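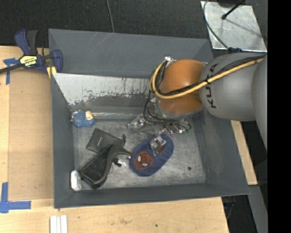 Nobody buys square feet, they buy the front door, the woman at the agents told me over the phone, and I've been arguing with her in my head ever since. I'd only rung Nenus to ask why two houses in the same terrace, with the same bay and the same number of bedrooms, were so far apart in size on paper. One was down as 1255 sq ft and the other as 1341. I thought it was a perfectly reasonable question! She thought I was a crank, I could hear it, but she was nice about it and booked me in to see both on the Saturday.

We'd been looking in Plallard since just after Christmas, my husband and I, with a grown-up daughter who was meant to be moving out and a dog who definitely wasn't. We had sold a place we'd been in for nineteen years without ever knowing how big it was. When we bought that one the particulars were a folded sheet of A4 with a photo stuck on, and the rooms were listed in feet and inches with "max" after the good ones. You went round, you liked it or you didn't, you went to the pub and did sums on the back of the sheet. Now every listing has a floor plan and a total at the bottom, and I'd become a bit obsessed with the total.

I even had a spreadsheet. Price divided by area, sorted cheapest to dearest, with a column for "would I live there" that I filled in with a yes, a no or a face. My husband said it was the saddest thing he'd ever seen me do on a laptop, and this is a man who tracks the gas meter.

## The two houses on Arthur Street

So, the Saturday. Number 84 Arthur Street was the bigger one, or claimed to be. It had been done up by somebody with a great love of grey, and it smelt of plug-in air freshener on every floor. Lovely kitchen at the back, two reception rooms knocked into one, and then up the stairs and up again to a loft room with a roof window and a very low door into the eaves.

I stood up straight in that loft room in exactly one place, down the middle, under the ridge. I'm five foot four. My husband spent the whole time with his head on one side like a budgie. And yet there it was on the plan, wall to wall, a big generous rectangle marked Bedroom Four, with a dotted line round the edges that I had never paid any attention to on any plan I'd looked at.

The dotted line is the thing to look for. It usually shows where the ceiling drops below a certain height, often 1.5 metres, and whether the bit beyond it is counted in the total is something you have to read the small print to find out. On some plans it says "including restricted head height". On some it gives you two totals, one with and one without, and bless whoever does that. On 84 it said nothing, and when I asked the young man showing us round he looked at his tablet for a while and said he'd find out.

The other house, nine doors along, was the 1255 one. Brown carpets, avocado bathroom, a serving hatch (a serving hatch!) with little sliding doors. Its loft hadn't been touched. But I could have sworn the rooms were bigger. We paced the front bedroom out heel to toe, both of us, and got different answers, so that was no help.

## I buy a laser

What I did next was spend thirty pounds on a laser measure, and I would tell anybody looking for a house to do the same, or borrow one. You hold it against one wall, point it at the other, press the button, and it tells you the distance. There is nothing to it. You do need to ask before you start firing it about in somebody's home, and most sellers are fine, and one told us he'd rather we didn't, and we left it in my handbag.

We went back to both houses. It took twenty minutes each. I did the measuring and my husband wrote it down on a clipboard, which he enjoyed far more than he let on. Then I sat at my sister's dining table and added it all up, room by room, leaving out anything I couldn't stand up in.

Take away the low parts of the loft, and number 84 dropped below its neighbour. It dropped quite a bit below, once I'd also taken off the outside loo, which had been shown as a "store" and drawn as though you could get to it from the kitchen. You can't. You go out of the back door, round the bins, and in.

I don't think anyone was fibbing. I want to say that clearly because I've got friends who assume every agent in the country is at it, and my experience of Nenus was that they were busy and a bit slapdash and mostly kind. The plans get drawn by somebody who comes round for half an hour with a gadget and goes on to the next one. Every set of particulars we were sent had a line at the bottom saying measurements were approximate and that buyers should check for themselves. I'd just never met anyone who did check for themselves, including me.

## What goes in the total and what doesn't

If you're going to compare two houses by size, you have to know they've been measured the same way, and very often they haven't. Things I now look for, in no special order:

- Whether the garage is in. It makes an enormous difference, and an attached garage you'll fill with paint tins isn't a living room.
- Outbuildings, summerhouses, the "home office" at the end of the garden with no heating.
- Inside walls or outside walls. Gross internal area is measured to the inside face of the outside walls, so it includes the partitions and the stairwell and the chimney breasts. That's the usual one for houses, but ask.
- Cellars. Ours (I'm getting ahead of myself) has a floor you wouldn't put a bicycle on.
- Stairs, and whether they've been counted on every floor.
- Anything with a dotted line.

The biggest howler we came across was a bungalow called Mitarau, out past the golf course, with a monkey puzzle tree and a drive you could land a plane on. It was listed at 2228 sq ft and I got very excited because in my spreadsheet it shot straight to the top. I put three exclamation marks next to it. We drove out there on a boiling hot evening with the dog in the back, and it was a sweet, smallish bungalow with a double garage, a workshop behind the garage, a greenhouse on a concrete base and what had once been a stable. Take all those off and it was nearly half the size.

The daft thing is that I loved it. I could have lived in that bungalow very happily, and if they'd listed it at its proper size I'd have gone out there in the right frame of mind. As it was I walked round the whole place feeling cheated by a sitting room. My husband said we should come back on another day and pretend we hadn't seen the number. By then it had gone under offer, to somebody with a lot of cars, I expect.

## The woman at the agents has a point

I've been rude about the front door remark, so let me be fair. I did a very silly thing in the spring, when I turned down a viewing because the price per square foot was too high. It was a narrow house by the river path, two bedrooms, nothing wrong with it at all. It scored badly, so I put a face next to it and moved on. A friend of ours went to see it for her mother and sent me pictures, and it had the morning sun coming right through from front to back and a larder with a marble shelf. Every inch of it was usable. There was no landing to speak of and no long hall, and you could have put a table in the kitchen for six.

Meanwhile I'd been round bigger places where a third of the space was corridor. One had a landing so huge they'd put a sofa on it, and I asked if anyone sat there, and the owner said the cat did.

So a total can't tell you about shape, or light, or whether you can get a wardrobe round the top of the stairs. I've started drawing our own furniture to scale and cutting it out, so I can push it about on the printed plan. The bed is the one to do first, with a gap down both sides, and then open all the doors in pencil. You'd be surprised how many second bedrooms stop working when the door swings in. The piano ruled out four houses and I don't even play it.

## And in the end

We bought the one with the serving hatch. We offered a bit under, they came back, we went up a bit, there was a horrible fortnight when the chain below us wobbled, and we got the keys on a wet morning with a boot full of mops.

The laser has barely been back in its case. I've used it for curtains, for carpet (the fitter measured again anyway, and quite right), and for a long-running dispute about whether the sofa would go in the back room. It went in with the legs off. The avocado bathroom is staying until we've paid for the roof, and our daughter, who was moving out, has chosen the front bedroom, the one we paced. It's 14 foot 2 into the bay. I'd guessed 13 and my husband had guessed 15, and he's still telling people he was closer.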